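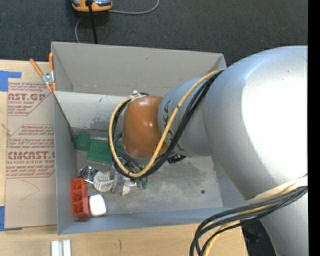

What is a straight-wall tote?
A straight-wall tote is an open rectangular bin with upright or nearly upright sides, used to hold and move small goods in storerooms, workshops and homes.

Straight-wall tote

A straight-wall tote, also called a straight-wall bin or stock tote, is a reusable container with a flat floor and four tall sides that meet it at close to a right angle. It is distinguished from the nesting tote, whose sides slope inward so that empty ones fit inside each other. Gray and blue are the usual colors, and most are sold without a lid.

Construction

Most straight-wall totes are molded in one piece from polypropylene or high-density polyethylene. The walls are thin for their height and get their stiffness from a rim folded outward at the top, from ribs on the outer face, or from both. Inner faces are left smooth so that goods don't catch on the way out. A matte finish is common. It hides scuffs better than a gloss one, although dark rub marks still collect low on the walls, where contents slide against them.

Fiberboard and corrugated plastic versions are folded from a flat sheet and fastened at the corners. They weigh less and cost less, but the corners open up with use. Steel totes are still found in machine shops and foundries.

Sizes

Sizes are generally chosen so that two or four totes fill a shelf or a pallet layer without gaps. Makers may quote outside dimensions, inside dimensions, or both, and the difference matters when dividers are being ordered. The Brandow pattern, an early shop tote with a rolled rim, was sold by outside length only, and dividers for it had to be trimmed by hand. Hartono later sold a similar bin with slots molded into the long walls at 2-inch spacing.

Use

In a stockroom a tote may stay on its shelf as a fixed location, or it may travel with an order from picking to packing. At a packing table it is set down flat with one long side toward the worker. Tall walls keep round or loose items from rolling off the table, but they also make the far corners harder to reach and put part of the floor in shadow. For this reason small parts are often kept in a shallower bin, or in cups placed inside the tote.

A guide to small stockrooms by Iman Shawky recommends filling a tote no higher than a hand's width below the rim. Ehab Abdelaziz, writing on repair shops, allows filling to the rim for light goods — foam, cloth, empty cartons — and advises a limit of 15 kilograms for anything lifted by one person.

In homes, totes of this type hold toys, tools, craft supplies and winter clothing. They are often used without labels on open shelves.

Care

Plastic totes are washed with warm water and mild detergent and left upside down to dry. Solvents can dull or soften the surface. Scuffs on the inside are harmless, but a crack at a corner tends to run down the wall under load, and a cracked tote is normally taken out of service. Joltine and Anov both sell clip-on rim guards, which protect the top edge and do nothing for the floor.

See also
Nesting tote
Parts bin
Shelf divider
Pallet layer

Page last edited 19 Jul 2024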